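Rulik two-finger grippers: what the pair really cost us

Posted May 28, 2025

I put off writing this one up until I'd had the invoices in front of me for a while, and I'm glad I waited, since my opinion in March was a good deal grumpier than my opinion now.

Some background. We already owned the two arms. What we didn't have was anything decent on the ends of them, and the budget I'd been handed for end effectors, flanges, cables and every other little thing was 4,000 dollars. For two arms! I asked for quotes from Rulik and from Zudard, and the Zudard grippers are lovely, but one of them with its controller would have eaten nearly the whole budget and left the other arm with a bare flange. So Rulik it was.

The pair came to 1,947 dollars with shipping. That felt like a steal for an afternoon or so, and then the extras started. Flange adapters are separate. The longer cables are separate (the short ones will reach if your arm never turns its wrist, ha). Spare fingers are separate, and you'll want spare fingers. Vasiliki Gkikas keeps our spreadsheet and she had warned me to put a line in for "stuff they forgot to mention," which I did not do. By the time everything was bolted on we had spent closer to three thousand, so please, if you're planning a purchase like this, leave yourself a third of the money for parts you haven't thought of yet.

Delivery was quoted at four weeks and took 31 days, so no complaints there. The box was well packed and the printed guide was short and mostly clear. The wiring page is the weak spot. Toivo Ahonen and I read it three times and came away with three different ideas of which connector went where, and in the end he emailed Rulik and got a nice, patient answer the next morning.

Now the good part. These things are pleasant to use. The fingers close smoothly, they're slim enough to get in next to small objects, and the grip setting goes low enough that I've stopped wincing when we try something squishy. We do kitchen-type tasks, so it's a lot of cutting boards and odd-shaped wooden bits, and I'd say the grip is better on curvy things than I expected at this price. Smooth, heavy items are another story. Anything with a slick side wants to creep, and you'll end up sticking some kind of pad on the fingertips.

Cable routing is my biggest gripe. The cable leaves the side and hangs in a loop, and there's no clip for it, no channel, nothing. Rafail Galanis made us some little straps, but for this kind of money I'd like a clip in the box.

A few planning notes, because I wish I'd had them. Price the table along with the arms. Ours had to be extended, and that came out of a different pot of money and took longer to approve than the grippers did. Big brown paper-type matting is cheap and saves the tabletop, so buy plenty. And budget for both arms at once even if you only think you'll use one, because the second order costs you shipping all over again and you lose the pair price.

Would I buy Rulik again? Yep. If I had double the budget I'd probably go to Zudard for the cable management alone, but I don't, and for two-handed tabletop work on modest money these do the job. Four stars, with the missing one going to the wiring page. 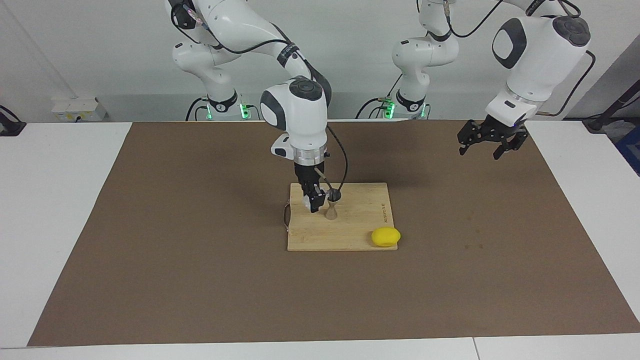

The right arm's gripper next to a small wooden piece on the bamboo board, with the left one open over the mat.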